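Desk swap day comes to Pinheiro, and the drawers are getting emptied at last

August 18, 2023

If you've walked past the old Gilent showroom on the corner this week and wondered why the lights are on so late, I can tell you, as I've been in there most evenings with a bin bag in my hand. Pinheiro is having its first desk swap, and I've let myself be talked into helping get the furniture ready.

The idea came from Raquel Lobo, who runs the Surska repair shop two doors down. People kept bringing her perfectly good desks and asking if she knew anyone who wanted them (she usually did, but not always on the same day). So she rang Rodrigo Carrilho, who has the keys to the showroom until the lease runs out, and between them they've got the ground floor for the last weekend of the month. You bring a desk, a bureau or a set of shelves, you get a ticket, and you can take something else home for it. If you've nothing to bring you can still buy a piece, and most of the smaller ones will be marked at 900 or less.

The top price so far is 2000, for a roll-top that came out of a solicitor's office and weighs as much as a small car. I helped carry it. My back would like that mentioned.

What I hadn't expected was how much of the work is drawers. Hardly anyone empties them properly! Raquel's rule is that every drawer gets pulled out, cleared, wiped and pushed back in before the desk gets its label, and anything that turns up goes in an envelope with the donor's name on it. Last night alone I found bus tickets, a baby tooth in a matchbox, dried-up pens by the handful and a love letter that I read one line of and then put away very quickly. Mitsuko Yoshida got the envelope with the house keys in it, and she was delighted, having changed the lock over them in spring.

My own favourites are the white desks with shelves on top, the sort you see in teenagers' bedrooms and small home offices. They look simple enough, but between the cupboard, the cubby, the long shelf and the drawers there are so many places for things to hide. The shallow drawers are the worst for it, with odd caps and loops and bits of nothing in particular that were dropped in years ago and slid to the back.
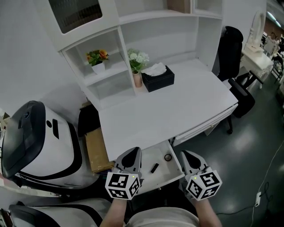 We've had a bit of a disagreement about flowers, too. Carolina Magalhães thinks every desk should be shown with something on it, a vase or a pot plant or at least a box of tissues, so that people can picture it in their own house. Rodrigo would sooner have bare tops so buyers can check for scratches. I'm with Carolina, mostly. A white desk with nothing on it looks a bit like a fridge, and a few artificial flowers cost next to nothing and don't drop petals in the drawers I've only just wiped. They've settled on leaving things on the shelves and clearing the desktops before the doors open, and we'll see how long that lasts.

A word about knobs. If yours has gone missing, please don't let that stop you. Zulmira Veloso has a tin of them from her father's workshop, small round ones for the most part, and she'll match you up as near as she can while you wait. She can also free a drawer that sticks with a rub of candle wax along the runners, and she has offered to show anyone who asks. I tried it on my own kitchen drawer when I got home and it's lovely now, it practically opens itself.

Furniture can be dropped off in the afternoons from 2 until 6, at the side door please, as the front step is steep and we've already had one near miss with a bookcase. Anything taller than a person needs to come apart first, and do tape the screws in a bag to the back. If you can't manage the lifting, Jitden have lent us a van for 3 afternoons and will collect within the town for the price of the petrol. Raquel has the list at the Surska counter and it's almost full.

Chairs are a separate matter. We aren't swapping them this time, though there's talk of doing it in September if the lease gets extended. Rodrigo should hear about that after the swap, and I'll write again when he does. Until then, have a look in your drawers before you bring them over, right to the back.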